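Kyei hand gripper, set-up guide
Section 4: Fitting the foam and practising with deep plates

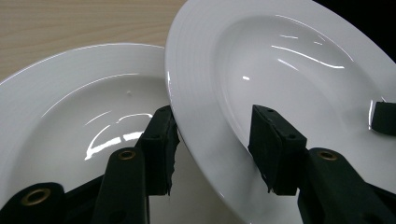 4.1 Before you begin

You need the gripper assembled as far as the end of section 3, with the fingers mounted and moving freely. You need also:

- black foam sheet, self-adhesive on one side
- sharp knife and a steel ruler
- a cloth and some methylated spirits
- two deep plates of white porcelain, or others you would not be sad to lose

Our group at the Vusmont shared workshop uses plates with a broad flat rim. Thin plates without a rim are more difficult, please leave them for later.

CAUTION: Porcelain breaks into very sharp pieces. Wear closed shoes and safety glasses for all of section 4.

4.2 Fitting the foam

1. Take the fingertip pads off the fingers. Keep the small screws in a cup.
2. Pull off the old foam and clean the pad with the cloth. Wait until it is dry.
3. Cut the new foam to the size of the front face. Cut it in one stroke if you can. A foam edge which was cut in many small strokes will tear sooner.
4. Press the foam on the pad and put a weight on it overnight.
5. Screw the pads back. The screws should be firm, but do not force them, the holes are in plastic.

Note: Foam with ragged edges can still hold a plate. Change it when the torn part reaches the middle of the face, or when bare plastic can touch the glaze.

4.3 First grip

1. Lay one plate on a wooden table and open the fingers fully.
2. Bring one pad inside the well and the other pad against the rim.
3. Close slowly until both pads touch. Stop, and look if the foam lies flat.
4. Lift a little, hold, and put the plate down again.
5. Repeat with the second plate partly over the first one. Tilt the upper plate before you lift it, so that the rims do not scrape.

CAUTION: Never hold a plate over the edge of the table during practice.

Note: Ceiling lights make bright streaks on glossy glaze, and the colour of the plate can be lost in the recording. Neema Lukumay turns off the lamp directly over the bench and leaves the others on.

4.4 If the plate slips

Wipe the foam first, as dust is the usual cause. If it still slips, check that the finger arms are not loose at the joints. For other faults, see section 7 or ask Ieuan Prydderch on the workshop list.

Last changed August 18, 2020

2 comments
51 shares
Search this guide...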